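Tableware notes: bowls in the Stenwood kitchen

The replacement bowls for the Stenwood kitchen have come from Sterkholm and the first cartons are on the shelves. They take over from the mixed stock we had been carrying since the Madgate kitchen closed. The full order is 1,111 pieces, which covers daily service with a reserve for breakages.

The new bowl is round and deep, close to a half sphere, in a dusty pink with a matt inside and a paler rim. A single shape is now used for soup, porridge and puddings. The old shallow dish is withdrawn and should not go back into circulation, even where a few sound ones remain. Please return any you find to the store in Stenwood.

A deep bowl behaves differently from a shallow one in two respects. It holds heat better, and it hides its contents from anyone looking across the table from a low seat. For the second reason, portions should be judged from above at the serving point and not by the height of the food against the rim. 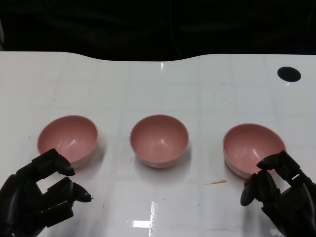
Setting out is done before any food leaves the hatch. Place the bowls open side up with a clear gap between them, wide enough to lift one without touching its neighbour. Hold each by the outside wall and keep fingers off the rim. On the white tables, check that the base is sitting flat, as a small scrap under one side is enough to tilt a round bowl. Wipe the surface first if there is any doubt — glare from the overhead lights makes small bits hard to see.

Washing is in the standard rack, open side down and angled. The deep shape will hold a pool of rinse water if it is loaded level. Scouring pads are not to be used on the matt inside, where they leave shiny patches that cannot be removed. Tomato and turmeric should be rinsed off within 35 minutes.

Stacks on the Heinonen trolleys are limited by the height of the side rail. Leave the top two centimetres of the rail clear. Bowls that jam together should be parted with a slight twist, never by levering at the rim.

Chipped bowls go in the grey crate by the back door and are entered on the breakage sheet the same day. Jannik Strobel is collecting the sheets and will order against them at the end of August. Lids are on a separate order and have no delivery date yet.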